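How I finally got the stains out of our stainless steel dishes

I've been meaning to write this one up since September, when I pulled out the good steel bowls for a crowd and found every one of them had that rainbow film and a chalky ring in the bottom. Our water is hard enough to stand a spoon in, so I should've seen it coming. I nearly chucked the lot and went shopping. Glad I didn't!

Plain steel plates and bowls on marble-patterned tables, with just a pale marble floor behind black gripper fingers in the third picture, before we get stuck in: 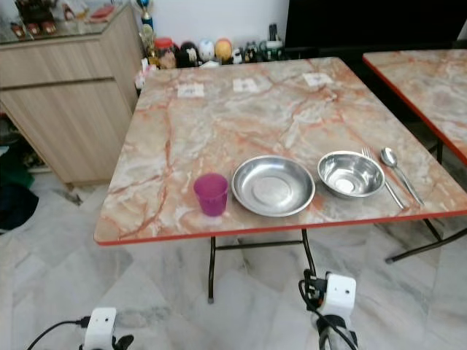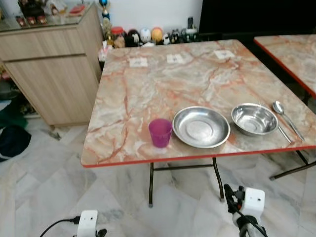
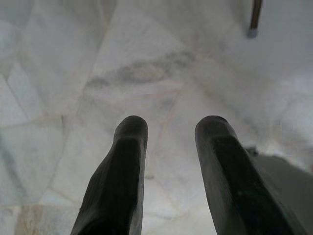
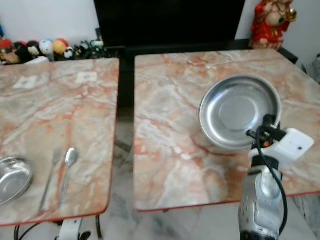
What takes chalky white marks off stainless steel?

Ordinary white vinegar, warmed up a bit and left to sit for ten minutes, then a proper rinse and a dry with a tea towel.

That's the short version. The longer one has a few wrinkles in it, so grab a cuppa.

What you'll need

White vinegar (the cheap cleaning stuff is fine)
Bicarb soda
Dish soap
A soft sponge – no steel wool, please, I beg you
Two clean tea towels, one for drying and one for buffing
A drop of olive oil if you're feeling fancy

Step 1: Wash first

Everyone wants to skip this and go straight to the vinegar. If there's grease on the bowl the vinegar just slides about on top of it and you'll be standing there wondering why you bothered. Hot water, a squirt of dish soap, all over, including the underside of the rim where the old curry lives.

Step 2: Warm vinegar soak

Mix one part vinegar to three parts water and warm it until it's hot to touch but nowhere near boiling. I aim for around 80 degrees if I've got the jam thermometer out, and otherwise I just go by the first wisps of steam. Pour it into the bowl so it covers the ring. For flat plates I lay them in the sink and put a soaked cloth over each one, which my friend Malsha Haque taught me after watching me waste half a bottle. Open a window, because the smell does hang about.

Ten minutes is plenty for most marks. If you've got years of build-up, tip it out and do a second round with a fresh batch. Don't leave it overnight! I did that once with my Flivholm mixing bowl and it came up with a dull patch that has never quite gone away.

Step 3: Bicarb paste for the brown bits

Vinegar is great on chalk and on rainbow marks, but it does next to nothing for burnt-on tea or turmeric. For those I make a paste with three spoons of bicarb and one of water, smear it on and go and do something else for fifteen minutes. Then rub gently with the sponge.

Now, look closely at the metal before you rub. Brushed steel has a grain, very fine lines all running one way, and you want to rub along those lines. With polished steel it doesn't matter so much, though I still go round and round with hardly any pressure. And please don't mix the vinegar and the bicarb together in one glorious fizz. It looks terrific and you end up with slightly salty water.

Step 4: Rinse, then dry straight away

I was a drip-dry person for my whole adult life and I'm sorry to report that drip-drying is how the spots get there to begin with. Water dries, minerals stay behind. Tea towel, straight away, every time. It adds maybe two minutes to the washing up.

Step 5: Buff

Put one drop of olive oil on a dry tea towel, rub it over the outside only, then go over it again with a clean corner until it doesn't feel slippery. I don't oil the insides. Tharushi Ranasinghe does hers inside and out and reckons I'm being precious, but I don't want my cereal tasting like salad.

A few odds and ends

Tiny pits in the base are usually from salt sitting in cold water. They won't come out, but the bowl is still perfectly good to use.

Bleach and stainless don't get along, so keep it well away.

Plastic cups can go in a weaker vinegar bath, just use it cold.

If you stack your bowls, slip a bit of paper towel in between. Mine have stayed scratch-free since I started, apart from the one the dog got hold of.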